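Notes from the sim bench: teaching Rira to say "I don't know"

So September got eaten by the grasp planner, and I promised I'd write something up once the dust settled. It's mostly settled!

Rira is our planning layer, the bit that takes whatever perception hands over and decides where the fingers should go. For a long time it took perception completely at its word. If the segmentation mask was a little fat on one side, Rira planned a little fat on that side too, and the gripper would come down crooked with total confidence. Smooth, plain objects were fine. Lumpy ones on busy stone countertops were a mess, and hard shadows made it worse (the mask loved to follow a shadow edge instead of the object).
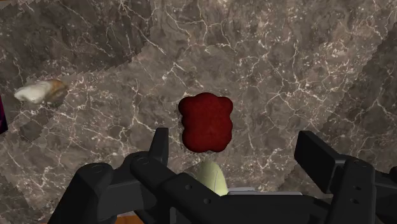 What I ended up doing was pretty simple. We now run the mask 3 times with slightly different lighting settings, and every pixel the runs disagree on gets marked as unsure. Rira pays extra to put a finger near an unsure pixel, so it drifts toward the parts of the outline everybody agrees on. I ran 1562 simulated grasps through it over a long weekend and watched way too many of them with a bowl of cereal in my lap.

Two things still bug me. Planning is slower, which you really feel when you're stepping through by hand, and the cost weight is a number I picked by squinting at plots. If anyone from the Gultville office has a better way to tune it, please come find me.

The branch is up as version 6, and the old config files still load.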